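Home / Threads / Saved / Log in

Last updated Mar 26, 2020

1/ ok people keep asking how I do bread with no store yeast so Im just going to put it all in one thread. sourdough starter, from nothing. flour and water. go

2/ background: the Dallska on my corner has had an empty yeast shelf all month. flour comes and goes. last trip there was rye and one torn bag of whole wheat and I took the rye. best thing that could have happened, rye starters get going fast

3/ what you need. a jar. flour. water. a scale if you have one, spoons if you dont. a rubber band. that's the list. do not go buy a special crock

4/ day one. 50 grams rye, 50 grams water, stir till no dry bits. lid on loose. not tight!! gas has to get out. put the rubber band at the level of the dough so you can see if it climbs

5/ day two. you will see nothing, or a few bubbles. leave it. stir once if you cant help yourself

6/ day three it may go nuts. doubles, smells like old socks or bad cheese. everybody thinks theyve won. you havent. those are the wrong bugs and they die off once it turns sour. keep going

7/ from day three on: throw out all but 50 grams, add 50 flour 50 water, once a day. yes it feels bad throwing flour out right now. keep reading, I have a fix for that

8/ days four thru six – dead. flat. gray water on top maybe. this is where people quit and dump it. DONT. pour off the water or stir it in, feed it, walk away

9/ my first one, years back, I dumped on day five. second one I forgot about on top of the fridge and it lived. draw your own conclusions

10/ somewhere between day seven and day twelve it starts climbing again and this time it smells like yogurt or apples. thats the one. when it doubles after every feed, 2 days in a row, you can bake with it

11/ warm spot matters more than anything. mine sits by the water heater closet. oven with only the light on works too but put a NOTE on the oven door. ask me why. melted lid, whole house stank

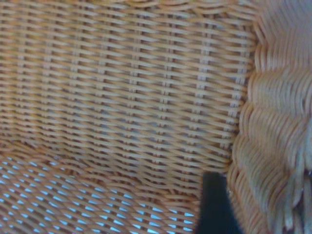
Can you use tap water?

Tap is fine in most places, and if yours smells strongly of chlorine just leave a pitcher out overnight before you feed.

12/ ok the discard. keep it in a second jar in the fridge. starting from day seven or so, not the sock stage. use for pancakes, crackers, whatever

13/ crackers: a cup of discard, a cup of flour, three spoons of oil, salt, whatever seeds. roll it thin, THIN, thinner than that. 350 till brown at the edges. gone in an hour at my house

14/ pancakes: a cup of discard, one egg, splash of milk, pinch of sugar, half a spoon of baking soda last. it foams up, cook right away

15/ flour talk. I keep getting asked about brands. Amalow bread flour is what I had before all this. now its whatever there is. all purpose makes a flatter loaf and it eats just the same. for AP hold back a little water, dough gets slack on you

16/ bread itself, since you asked. my everyday loaf:
500 flour
340 water
100 starter, bubbly
10 salt
mix, rest half an hour, fold it over itself every half hour four times, then leave it till its puffy and jiggles

17/ shape it, into a bowl with a floured towel, fridge overnight. morning: oven as hot as it goes with a heavy lidded pot inside. dough in, slash the top, lid on 20 min, lid off till its darker than you think is ok

18/ dont cut it hot. I know. the inside is still setting and it goes gummy. wait an hour at least. I made it 57 minutes today, new record for me

19/ no heavy pot? baking sheet plus a pan of hot water on the rack under it. crust wont crackle as much. still bread

20/ if its too sour: you waited too long between feeds, or it sat too long in the fridge. if its dense like a brick: starter wasnt ready or you rushed the first rise. nearly always rushed the first rise. mine too

21/ pink or orange streaks or fuzzy stuff = throw it all out, wash the jar, start over. dont try to scoop around it

22/ not baking much? feed it, let it sit an hour, fridge. once a week take it out and feed it. ive left mine a month and it came back after three feeds, crabby but alive

23/ you can dry some as a backup too. smear thin on parchment, let it go crisp, break it up, jar. I mailed flakes to my cousin in Bermúdez and it was going again in five days over there, diffrent flour and everything

24/ ok 318 replies on the first post, I cant get to all of you. read the thread before you ask about tap water pls

25/ oh and salt. no salt in the starter, salt in the dough. two people today. thats how you get a sad jar

26/ tomorrow if I have time – pizza dough with the discard. going to feed mine now

Comments

crumbandbutter: day 5 and mine is flat as paint, was about to toss it. ok. waiting

Skonano_kitchen: do the rye and then switch to white? or rye forever
 
lowtide_jen: made the crackers with sesame, kids ate the whole tray before dinner. needed more salt imo

oldporch2365: my oven only goes to 450, is that hot enough for the loaf?

crumbandbutter: @oldporch2365 mine too, just gave it ten more minutes with the lid off and it was good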